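Section 5: Setting Up the Play Food Table

This section explains how to prepare the table for the Foma play food set. Please read it to the end before you open the second bag. The table itself must already be assembled and leveled, as described in Section 4.

What you need

One Foma table, white top
The plates from the Foma set, red and green
The bag of toy fruit and vegetables
A soft cloth and a bowl of warm water
Mild dish soap

5.1 Preparing the tabletop

1. Remove everything from the table, also the small things like stickers and crayons.
2. Wipe the top with a damp cloth and a little soap. Begin at the back edge and come toward you.
3. Wipe again with clean water.
4. Dry the top with the other side of the cloth.

Note: A white top shows every mark. Scuffs, specks and brownish stains can stay after washing, especially on a table which is already used for painting or snacks. Such marks do not disturb the play and you do not need to remove them completely. For old stains see 5.5.

Caution: Do not use scouring powder or a metal sponge. They make the surface rough, and a rough surface takes the dirt faster.

5.2 Placing the plates

1. Take the red plate and the green plate out of the box. Check the rims with your finger. If you feel a sharp place, do not use the plate.
2. Put the red plate near the middle of the table, a little toward the back.
3. Put the green plate in front of it, a little to the right. The child should reach both plates without standing up.
4. Leave the front edge of the table free, so that the arms of the child can rest there.

When two children play together, give one plate to each child and turn the chairs so that they sit across the corner. We tried it also with both chairs on the same side, but then the elbows are in the way.

5.3 Putting out the food

Start with a few pieces only. A child who gets the whole bag at once will usually pour it on the floor, and then the game is finished before it begins.

1. Lay the watermelon slice on the red plate, near the back.
2. Lay the eggplant in front of the slice. It is a long piece, so put it diagonally, then it fits better.
3. Put the tangerine and the passion fruit on the green plate, side by side.
4. Keep the other pieces in the bag until the child asks for them.
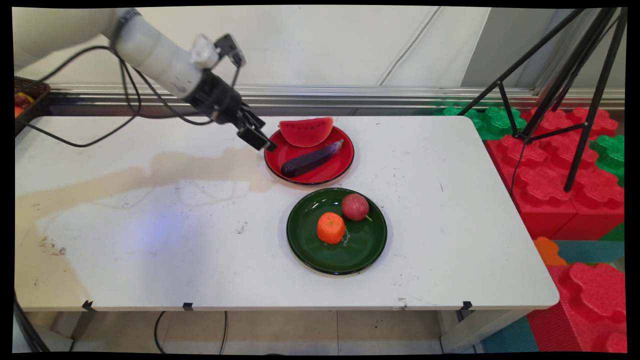

With this arrangement you can already play the first game, "Who has the fruit?" Name one piece and ask the child on which plate it lies. Then ask the child to move it to the other plate. The eggplant is a good piece for talking, as many children call it a fruit when they see it beside the watermelon – let them explain why, and do not correct too quickly.

After some days you can change the pieces. Keep the plates in the same places for the first week, then the child learns the positions and can lay the table alone.

Note: Pieces with a stem, like the tangerine and the passion fruit, should be lifted by the body and not by the stem.

Caution: Look over the plates before each game and take away small bits of plastic, thread or packaging. A thin clear piece is difficult to see on a shiny plate. Small parts are not for children who still put things in the mouth.

5.4 After the game

1. Ask the child to put the food back in the bag. Fruit first, then vegetables, if you want to practice the names once more.
2. Wipe the plates with a damp cloth. Do not put them in the dishwasher.
3. Put the green plate on the red plate and store them flat.
4. Close the bag and keep it in a dry place, away from the heater.

The toy food is only for play. Do not put it on a plate together with real food – some pieces look very natural, and a small child may bite in them.

5.5 Stains which do not go away

Mix a spoon of baking soda with a little water until it becomes a paste. Put the paste on the stain, wait 8 minutes and wipe it off with a wet cloth. Repeat one time if necessary. If the stain is still there, please leave it. More rubbing will only damage the top.

Black or gray scuffs from shoes and boxes can often be removed with a white pencil eraser. Try first in a corner.

5.6 Missing or damaged pieces

Single pieces can be ordered from Somow, our spare parts service in Skellau. Please write the color of the plate or the name of the fruit in your order, and the number which is printed on the box. Customers who bought the set at a Demirtaş store can also bring the damaged piece there. Keep your receipt.

Continue with Section 6, Storage Shelf.

Revision 6/25/21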